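Kisbridge charging corner: notes on the photo set

README for the folder "outlets". Last edited in March by Róisín Foley.

What is in the folder

447 photos of ordinary charging spots: tabletops, power strips, wall chargers and adapters. They were taken on 2 visits to the Kisbridge office. The folder is one of 7 in the Graltero household set. The others cover kitchens, closets and desks and have their own notes.

Files are sorted by room, then by time of day. Blurred photos were kept if the main object could still be named.
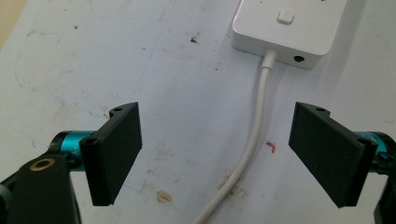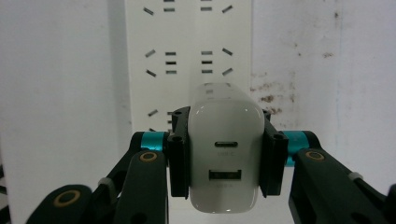

Labels follow the object as it looks, not the way it is listed in the office inventory. A charger is tagged by its ports, and printed text is copied only where it can be read. The wall charger in front of the power strip gets "USB-C" from the print under its upper port. The lower print is blurred, so it goes in the notes column with a question mark. Jae-hoon Yook checked the port tags on a Wednesday and changed 11 of them, mostly adapters that had been tagged as strips.

Known problems

White on white is hard. White plastic against a pale wall or a white table loses its edges, and outlines there may be off - check them before you use them for measuring.

Partly hidden sockets are tagged "partial". There is no tag for socket type yet.

Folder names starting with "woo" come from the old Woo layout and will be renamed.

Corrections go to Róisín. Please give the file name and the old tag.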